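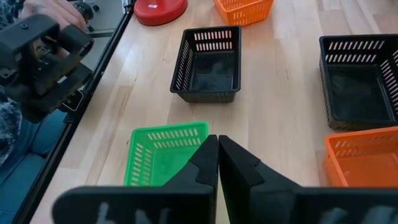

## About Gavum

Small shop in Flidham. We take in older performance wagons and sedans, mostly European, sort them out, and sell them on. Also service for people who already own one and are tired of dealers telling them the part is discontinued.

Started by Marit Kristiansen and Thaddäus Steiner. Marit had a wagon with a dead transmission and nowhere to take it. Thaddäus had a two-car garage and a bad habit of buying parts for cars he didn't own yet. That first wagon took 8 months. Way too long. It sold in a weekend and we've been doing it since.

### What we do

- Pre-purchase inspections. You send the listing, we go look. Written report, compression numbers if the seller allows it, and a straight answer on rust.
- Mechanical work: timing chains, head gaskets, wiring harnesses, suspension, cooling. Automatics get rebuilt by Moser across the river, manuals we do in house.
- Consignment sales. We photograph it, write it up, answer the 200 emails. Flat fee, not a percentage.
- Parts. Used, tested, tagged with the mileage of the car they came out of.

What we don't do: engine swaps, paint, anything with air suspension (ask Thaddäus why. or don't). Body work goes to a shop we trust and you get there invoice, no markup.

### The cars

Some 29 cars sold so far. Mostly wagons. People ask why wagons and the answer is that the dog fits. Also the factories made so few of the fast ones that the good examples hold their value, and the bad ones are still worth saving if the floor is solid.

Every car we sell comes with a folder. Receipts, old service book if there is one, our own notes, and a list of what we did NOT fix. Read the list. It's usually one page, sometimes it's four.

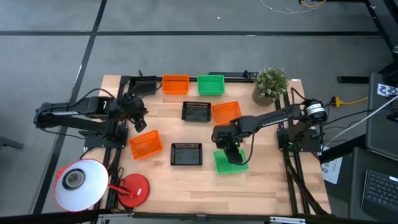

Test drives by appointment, please bring a license and insurance card. Sorry, no cold starts on request for videos, we get asked a lot. If you're coming from out of state call the day before so the car isn't up on a lift when you get here.

### Wurudano

That's our parts list. Named after a misheard radio ad, long story. It goes out by email when we've broken a car or bought out somebody's garage. Trim, seats, wheels, window switches, the little plastic clips that everybody needs and that cost a fortune new. First reply gets it. We ship small stuff, big stuff is pickup only.

### Who's here

**Marit Kristiansen** – inspections, sales, the phone. Drives the wagon that started it, bought it back from the second owner.

**Thaddäus Steiner** – engines and electrical. Slow to answer email, so copy Marit.

Waiting list for service is two weeks right now, longer for engine work. Drop-off is round the back, keys in the slot, write your number on the envelope becuase people forget.

Page updated May 14, 2022. New lift goes in later in May, so we'll be closed for two days. Dates will be on the door.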